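Handling and Storing Large Atlases
Week 4 handout – Paper and Print Collections, evening course

Bring this sheet on Friday. The practical starts at six and we will be working at the tables from the beginning, so please read it through first.

Why atlases get a week to themselves

An atlas is a book with most of the usual problems made worse. It is wide, it is heavy for its thickness, and the pages are often mounted on guards (narrow strips bound into the spine) so that a map can open flat across two pages. The guards tear before anything else does. If you are asked to check an atlas and only have a minute, look there.

The covers suffer too. A large board acts as a lever, and each time it is thrown open the strain goes straight to the joint. Printed covers also lose colour at the corners and along the edges, and a strip of fading on one side usually means years on a shelf near a window.

Before you pick one up

Clear the table first. It should be bigger than the book when open, not when closed. Check for pens, cups and loose clips. Hands should be clean and dry; we don't use cotton gloves for paper, as they make it hard to feel the edge of a page. Take off rings and bracelets, and tuck in lanyards.

Lift with both hands under the book. Never pull it from the shelf by the top of the spine. If it is stored flat in a pile, move the books above it one at a time.
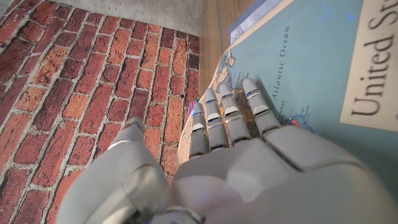
Once the book is on the table, square it up so that no corner hangs over. Keep your fingers flat and spread the weight when you steady it. Maps with sea areas in one even colour show scuffs and finger marks more than anything else, so keep your touch light on those parts.

Opening and turning

Support the front board as it goes down. If it won't lie level with the pages, put a folded cloth or a foam wedge under it. Turn pages from the top outer corner, with the other hand following underneath. Fold-outs are opened one panel at a time and closed in the reverse order. If a fold has gone brittle, stop and make a note of it.

Some place names run sideways or up the page. Turn your head, or walk round the table – don't spin the book.

Storage

Atlases taller than 48 cm go flat, no more than three to a pile, largest at the bottom. Smaller ones may stand if they are held upright on both sides. Slip the label under the front board with the end showing. No elastic bands.

For the practical

Work in pairs. Fill in one condition form for each atlas: boards, joints, guards, fold-outs, missing plates. Write in pencil. Jarosław Nowakowski will collect the forms at the end, and Wojciech Kaczorowski has the key to the plan chest if you need a larger support.

Reading for next week: section two of the course pack, on rolled maps.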